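3.2 Corpus and coding of official making-of volumes

The corpus consists of licensed companion books published alongside feature films, held in the Gatchalian collection and cataloged under the Jultar scheme. A volume was included if it carried a studio copyright line and gave at least one chapter to the shoot itself. Art books with captions only were left out. The resulting set holds 484 volumes with 3465 chapters, of which 1420 deal mainly with production (sets, costume, stunts, location work). The catalog was frozen in October, and later additions are not covered.

Each production chapter was read by two coders, who marked every passage that mentioned a delay, a change of director or writer, an injury, or a reshoot. Passages were then scored on a scale from 1 to 5, where 1 is a bare mention and 5 is a full account with named causes. Where coders differed by more than one point, a third reading settled the score.
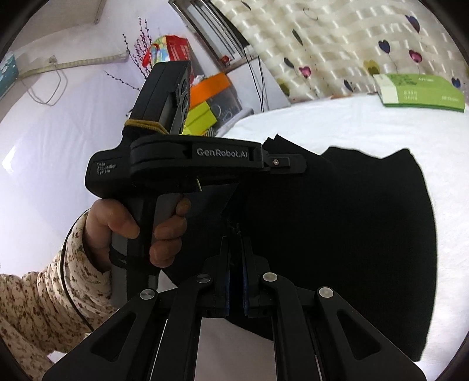 3.3 Source of testimony

A second pass recorded who was speaking in each marked passage. Department heads account for most of the quoted material in costume and set chapters. Producers dominate where the subject is the schedule – often in the form of a short paragraph that gives the new dates and moves on. Unattributed narration was coded separately, as it tends to follow the wording of press notes. Costume chapters proved the hardest to code, since a garment remade after a script change may be described only as a design decision.

Figure 4. Handling of black fabric with a hand-held gripper.
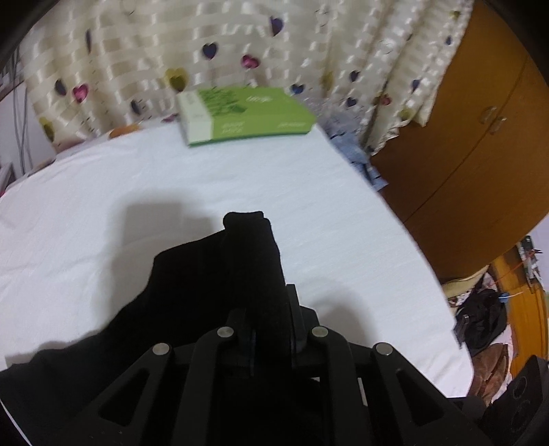

3.4 Release timing

Publication dates were compared with the first public release of each film. Books from the Grerow imprint usually appear after the main markets have opened, while Trolletti titles are more often on sale beforehand. Early titles avoid the final act and contain fewer marked passages per chapter. We did not correct for page count, and the difference should be read with that in mind. 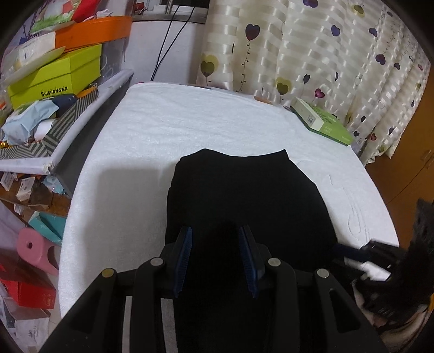 Does a later publication date lead to a more candid book?

Later books contain more marked passages, but their scores are no higher. The added material is mostly brief mentions of reshoots, and studio approval applies to early and late titles alike.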